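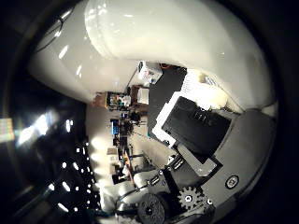
Black case or box, held at a tilt.

Hi Irena — progress on the Nulstead oral history project, as promised, before everyone vanishes for the holidays. We've now recorded 16 people who worked at the old Grullard cannery, and I've typed up all but three of the interviews (the long ones, of course!). Marianna Duda talked for a whole afternoon about the night shift and the Huster Street bus, and I could have stayed for another.

Money first. Of the $3000 you gave us, $397 is left. Most of it went on typing help and bus fares, plus a room at the Teixeira library that cost more than I'd planned. I'd like to put what's left toward printing the booklet.

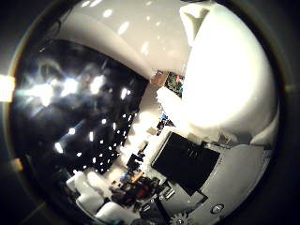
Will the booklet still be ready in April?
The text will be, but I'd leave a little room for the printer, who hasn't given me a firm date yet.

I still need signed release forms from two families, and I'm calling them both after the break. One wants a few names taken out first — fine by me. I'll send you the first chapter as soon as Marianna has checked the dates.

4 comments
Share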